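Kudthorpe Tool Library and Craft Room: progress update for the Tuominen small grants program, January

Hi all,

Quick one from us, as promised, on how the craft room storage is going. Short version: we're a bit further along than I expected and we still have money left, so I'm in a good mood!

When I last wrote, the room was a heap of milk crates and every marker we owned lived in one ice cream tub. Since then we've had the Zosden rail kit delivered (one box went to the wrong suburb, came back two weeks later) and the wall storage is up. We went for hooks and wire baskets over closed cupboards. Kids and grown-ups both put things back if they can see where the gap is, and they don't if there's a door in the way. The basket with the compartments is meant for markers, one colour family to a slot, and the hooks are for scissors, aprons and the long rulers that used to slide down behind the bench.

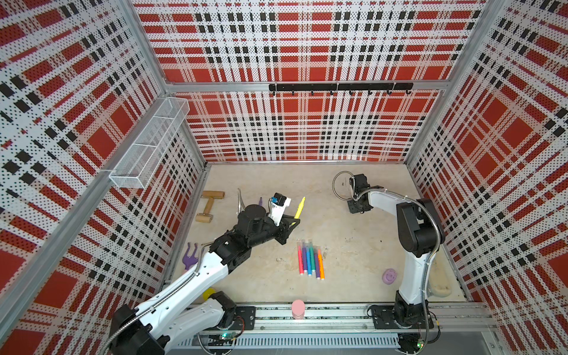

Labels are the next job. I tried paper ones and they curled up within a few days, so I've ordered a roll of the Dratik stick-on ones, which were dearer but wipe clean. I'd also like to get the stains out of the pale work surface before the autumn sessions start. Sugar soap got me part of the way, then I ran out of puff.

Money: the grant was $675 and we've spent $206 of it so far, all on rails, baskets and hooks. Labels will come out of the next lot. I'd like to put what's left towards a second set of baskets for paper and card, if you're happy with that. It wasn't on the original list, so please let me know either way.

Marker amnesty: 23 dried-out ones in the bin, mostly yellow and orange (why always yellow?). The good ones are sorted by colour and waiting for their labels.

Still to do: labels, a lower row of hooks for the little ones, and a proper home for the glue guns, which are sitting in a shoebox in the office for now. I'll send the receipts through with the next update. Come by any afternoon after 3 pm if you'd like a look, the kettle's usually on.

Cheers from the craft room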